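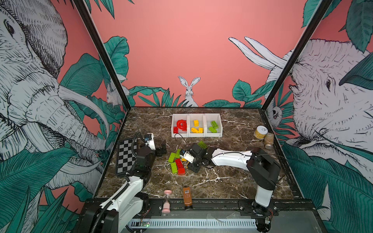

Lensa Yimer
Set-up and care guides, Favton

Section 4. Sorting the building blocks by colour

This section is for the person who prepares the table before a sorting activity and puts it in order afterwards. Please read all the steps one time before you begin. Kidus Abdella checked the steps with me in October, and his remarks are included in the notes.

4.1 What you need

The white sorting bin with three compartments
Building blocks in red, yellow and green
A soft cloth, a little damp
A second, dry cloth

CAUTION: Small bricks can be swallowed. Keep them away from children under three years, also when the bin is only standing on the table for a short time.

4.2 Preparing the table

1. Take everything off the tabletop that you can lift with one hand, and wipe the surface with the damp cloth. Dry it with the second cloth.

2. Look at the surface from the side, with your eyes low. The marble pattern is dark brown with white veins, and crumbs hide very well in it.

3. If the checkerboard is used in the same session, lay it on the left side. It may lie diagonally. Leave a free space of 40 cm in front of the bin for the hands and for the blocks which are not sorted yet.

Note: Do not lean the board against the pink wall. The wall with the elephants and the leaves is printed, and a hard corner will scratch it.

4.3 Placing the bin

4. Put the bin near the back of the table, with the long side towards you, so that the three compartments are side by side.

5. Press lightly on each end of the bin. If it rocks, look for a brick or a cable under it. A cable may hang down at the front of the bin, but it must not pass underneath.

6. Choose the order of the colours and keep it for the whole session. We use:

Left: red
Middle: yellow
Right: green

Note: Hagos Shiferaw prefers to begin with green on the left for his Wednesday group. This is also allowed. Please write the order on the session sheet, otherwise the next person will sort everything again.

4.4 Sorting

7. Begin with the pieces of special shape, for example the curved red arch. It needs more room than a normal brick and may stand partly upright in its compartment.

8. Add the bricks of the same colour beside the arch. Do not push them below it with force.

9. Continue with yellow and then green. The bricks do not need to lie flat. Two green bricks can rest one on the other at an angle, and yellow ones may stand or lie as they like.

10. Stop when a compartment is full to its edge. The bin holds up to 580 g of blocks. When you have more, use a second bin.

CAUTION: Do not carry the bin by one end. The blocks slide, and the bin can turn over in your hand.

4.5 After the session

11. Check each compartment for a wrong colour. In evening light it is easy to make a mistake, so use the room lamp at 100 per cent.

12. Wash dirty blocks in warm water with a little soap and let them dry on a towel overnight. Do not use the dishwasher.

13. Put the blocks back only when they are dry inside also. Shake each one near your ear; if you hear water, wait longer.

Missing blocks can be ordered from the Stitstead store by colour and shape. Ask for Abrehet Gashaw and give the number of pieces in writing.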